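Home | Programs | News | Contact

FOR RELEASE 2025-03-12

Plelcombe Youth Program Questions New Attendance Claims

The Plelcombe youth club program will not sign on to the Vokura activity plan this spring. Vokura says its plan keeps 96 percent of young members coming back. We asked in January how that number was reached and got a brochure.
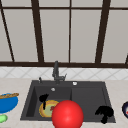
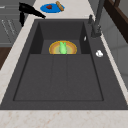 The figure seems to come from one pilot in Brellton that ran for eight weeks — hardly a club year. Roughly 90 kids signed up. Whether a child who came twice was counted as "coming back" is still not clear to us.

Our seven clubs will keep their present schedule, project books and summer day camp. Fees stay the same. Families who were told by flyer that the switch was settled should know that it was not.

We are willing to look again if Vokura shares full sign-in records. The Warraich club has offered to try two of the lessons this fall and report what it finds — good or bad.

Club sign-up is open now at the Plelcombe office for youth and adult helpers.

Share 7 | Comments 0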